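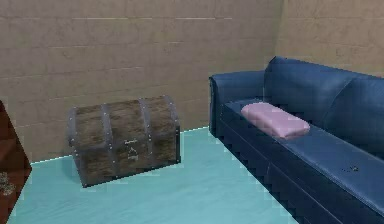
Ottavio Amato replied to my last post asking how on earth I keep my grandma's recipes straight when half of them say "bake until done." Fair question! So, a few posts on how I'm sorting through them.

First, I type each card exactly the way she wrote it, misspellings and all. Then I make a second copy underneath with my own notes. I never fix the first one. Her "buter" stays "buter."

The measurements are a mess – a "coffee cup" of flour, a "good spoon" of lard. My aunt still has the coffee cup, so I drove over in July and measured it with water. A little under what I'd call a cup now, and suddenly her biscuits made sense.

For oven temps I start at 350 and write down what I see every 10 minutes. Her "quick oven" is hotter than that, I'd say 425. My first pan of rolls came out pale and sad because I didn't know that.

Okay, the plum cake. I have 2 versions of it and they do not agree. One has sour cream, the other has buttermilk and a note in the margin that just says "NO." No to what, Grandma??

I made both. The sour cream one is softer in the middle and kept better overnight. The buttermilk one had a nicer crust, and my husband ate most of it standing at the counter, so the vote is split.

Somebody asked about stained cards. I lay them flat between sheets of wax paper and leave them alone. No wiping, no tape – tape goes yellow and takes the ink with it when you peel it.

Next up is the pickle section. She has one called "Sithole pickles" and I have no idea if that's a neighbor or a town. If you know a mustard pickle by that name, please tell me! I've got cucumbers coming.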